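About Pasden Alterations

Small shop, two machines, one steam press. Started by Kamran Rahimi in a back room in Plenulthorpe, hems and zippers mostly. Now we do coats, uniforms, bridal, the odd tent.

Ghazal Tabrizi joined in October and took over the formal wear. Nearly 400 pieces a year through her hands, so book early for prom season. 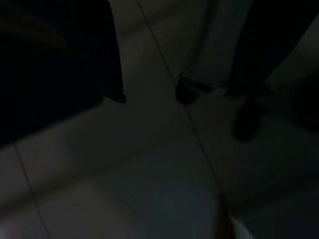
Prices: plain hem from $38, coat relining from $100. Rush jobs add 50 percent, cash or card. Please bring the shoes you'll be wearing, we cant guess heel height. Pickups at the side door.

No leather, sorry. Try Tronard on the corner, they have the heavy machine.

Recent
Peixoto school uniforms: order dates
Moth holes, what can be saved
Holiday hours

Comments
Dee: Fixed my dads old overcoat, looks great. Thank you Ghazal!
marlow_t: do you do curtains?
Pasden: Yes, lined or unlined. Bring measurments.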